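Simulation league, team submissions: start positions

Yiran Ye
Posted 23 July 2024
Members are reminded that entries for the simulation league close at the end of the month. Each team submits one sorting run in the Nurkham scene, with the hand open at the start. Scores below 60 will be returned for revision.

Paavo Kuusisto
May we ask whether the trays may be moved before the run begins? Team Nalon was told that they may.

Yiran Ye
They may not. The layout is fixed for all teams.

Dehua Yin
I must disagree. Rule 4 permits one change of layout, and our students have planned on that basis.

Jinlong Dong
Rule 4 applies to the October final only. The wording is poor, and I would support amending it.

Dehua Yin
Then it should have been amended before entries opened. Team Cai has logged 683 practice runs.

Paavo Kuusisto
Noted for Nalon. We shall keep to the fixed layout, though I share Dehua's concern.

Jianhua Yan
Our team has kept to the fixed layout throughout and has no objection. We start with the fingers straight and the hand clear of the blue tray.

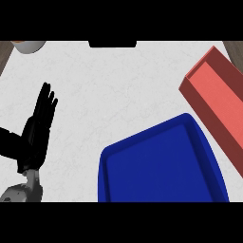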